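Categoría: Visitas técnicas | Papelería y materiales
Imprimir | Enviar por correo electrónico

Visita a los talleres de pinceles y papel de Danano

23 de octubre de 2020

La fábrica de Danano abrió sus puertas al público profesional durante una jornada, con un recorrido por las secciones de preparación de pelo, montaje, papel y control de calidad. La inscripción era previa y los grupos reducidos. Se recogen a continuación las notas tomadas durante la visita, ordenadas según el itinerario y no según el proceso, que en realidad empieza por la nave del fondo.

Recepción y clasificación del pelo

La materia prima llega en fardos prensados. La empresa trabaja con cabra, comadreja y, en las series económicas, con mezclas que incorporan fibra sintética suministrada por Jiveo. El pelo de cabra se separa por longitud y por estado de la punta. Se considera apto para caligrafía el que conserva la punta natural, translúcida al mirarla contra la luz; el resto pasa a pinceles de encolar y brochas planas.

El desengrasado se hace con agua de cal. El tiempo de inmersión varía con el lote y no figura en las hojas de proceso expuestas. Después el pelo se peina en húmedo con peines metálicos y se retiran las fibras invertidas. Una fibra colocada al revés abre la punta y, una vez atado el mechón, no tiene corrección práctica.

Montaje

El mechón se forma por capas: un núcleo más rígido, un cuerpo intermedio y una envoltura exterior más larga y fina. La proporción entre núcleo y envoltura determina la respuesta del pincel. Con núcleo de comadreja y envoltura de cabra se obtiene un pincel mixto, que recupera la forma tras cada trazo y retiene una carga de tinta aceptable. El de cabra pura carga más, pero exige mayor control de la muñeca.

La base se ata con hilo, se sella con calor y se encola en el mango. Los mangos de bambú se enderezan antes al fuego. Los de madera torneada se compran acabados a Serkeo, que suministra también los soportes del catálogo. En cada mango se fija un cordón corto para colgar el pincel.

Las referencias se numeran de forma correlativa. La 1331, un pincel mixto de tamaño medio, es la más vendida en academias según el personal de la sección. El taller declara una producción de 3000 unidades mensuales sumando todas las series, con parada en julio por mantenimiento.

Secado y conservación

Esta parte del recorrido fue la más útil para quien compra material con destino a un aula. El criterio de la casa es lavar con agua fría, sin jabón, escurrir entre los dedos desde la base hacia la punta y dejar secar en vertical con la punta hacia abajo. Si el pincel se seca con el mango abajo, el agua desciende hacia la base, ablanda la cola y acaba por aflojar el mechón.

El soporte debe tener altura suficiente para que ninguna punta toque la mesa. Conviene dejar separación entre pinceles gruesos, aunque ello suponga no ocupar todos los ganchos. El capuchón de plástico con que se venden los pinceles nuevos se desecha tras el primer uso: retiene humedad y, al volver a colocarlo, dobla las fibras exteriores.

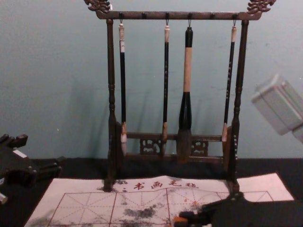

Papel y fieltros

La nave de papel es más reciente. No se fabrica pasta; se recibe en pliegos y se realiza el encolado, el corte y el empaquetado en paquetes de 100 hojas. Hay dos calidades. El papel sin encolar absorbe de inmediato y muestra cada pausa del pincel. El semiencolado, tratado con alumbre y cola animal, frena la difusión y se recomienda para escritura regular de tamaño pequeño.

La cortadora es una Hellström de guillotina, con mesa de aire y calibre manual. El operario realizó una demostración con papel semiencolado. El corte fue limpio, con un ligero arrastre en las hojas inferiores que se elimina al igualar la pila.

Los fieltros de práctica se cortan en la misma nave. El grosor estándar es de 2 mm. Un fieltro más grueso cede bajo la mano y resta precisión; uno más fino deja pasar la tinta al tablero cuando se trabaja con papel sin encolar.

Control de calidad

Se toma una muestra por lote, se moja y se comprueba que la punta cierre sin fibras sueltas. A continuación se aplasta contra un vidrio para verificar que el extremo quede recto, sin escalones. Los pinceles rechazados se desmontan y se recupera el mango.

Observaciones prácticas

La visita completa ocupó la mañana. La zona de desengrasado tiene el suelo mojado y requiere calzado cerrado. Se permite tocar el material salvo en la mesa de atado. La tienda de fábrica vende restos de serie sin caja, a menor precio, pero no admite devoluciones. El aparcamiento está detrás de la nave de papel y se accede por la vía de servicio.

Comentarios

tintaypiedra: ¿Los mixtos se venden sueltos o solo por caja? En mi academia gastamos muchos y la caja completa no nos sale a cuenta.

M. R.: En la tienda de fábrica, sueltos. Por catálogo, caja.

papelmojado: Discrepo con lo del jabón. Con tinta líquida de bote, que lleva goma laca, el agua sola no limpia la base. Uso jabón neutro una vez al mes y no he perdido ningún pincel.

lector_77: Falta indicar el gramaje del semiencolado.

Imprimir | Enviar por correo electrónico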